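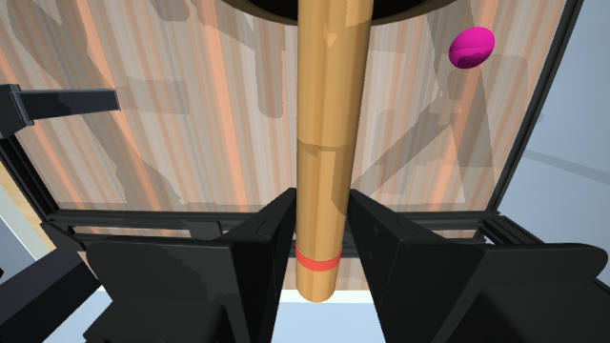 Why do famous people tell grown-ups who to vote for?

Usually they like one of the people running, and they know that lots of fans will listen to them. When a singer, a wrestler or a movie star stands up and says "I hope this person wins," it's called an endorsement. That's a long word, but all it means is giving somebody your support out loud, where everyone can hear it.

Let's imagine it's election time in Grerkatbridge. Two people want to be mayor, and each one of them is called a candidate. They've both been knocking on doors, shaking hands and putting up signs since June, and by now people are getting a bit tired of signs. Then one Saturday a famous soccer player from the Rikgate team comes to the park, climbs up on the little stage by the duck pond and says that she likes the first candidate best. Suddenly there's a crowd! Some people came for the speech, some came for an autograph, and quite a few came because they saw everybody else walking that way and wanted to know what was going on.

Does that mean the soccer player has joined the candidate's team? Well, maybe and maybe not. A political party is a big group of people who share a lot of ideas about how a place should be run, and you can usually join one by filling in a form. But you don't have to be a member of a party to say something nice about one of its candidates. Plenty of famous people help out for a few days and then go straight back to singing or acting or kicking a ball, and they never join anything at all.

Do endorsements work?

This is a tricky one, and even people who study elections for a living don't always agree about it. A famous face can get people to notice a candidate they'd never heard of before. It can also remind people that there's an election coming up in the first place, which is easy to forget when you have a job and laundry and a dog to walk. But noticing someone isn't the same as voting for them. You might love a singer's songs and still think she picked the wrong person for mayor, and that's perfectly all right.

Try thinking of it this way. Suppose 50 people are standing in that park, and only 5 of them change their minds. That may not sound like very many, but if the mayor of Grerkatbridge is chosen by just a handful of votes — and in small towns that really can happen — then those 5 people could matter a great deal.

Does a famous person get extra votes?

They don't. The soccer player gets one vote in the place where she lives, the same as the bus driver and the dentist. If she lives over in Rikgate, she can't vote for the mayor of Grerkatbridge at all, however loudly she cheers.

What should voters do, then?

They can listen to the famous person, of course, and enjoy it too. After that it's a good idea to find out what the candidates themselves want to do. Will they fix the swings? Will they keep the library open later? What do they want to do about the bumpy road by the school? You can ask the grown-ups at home how they make up their minds, and they may have a lot to say about it, so pick a time when supper isn't on the stove!

Words to remember

Candidate: a person who is trying to be elected.

Endorsement: telling everyone which candidate you support.

Party: a group of people with many of the same ideas about how to run a town, a state or a country (and sometimes there is cake at this kind of party too).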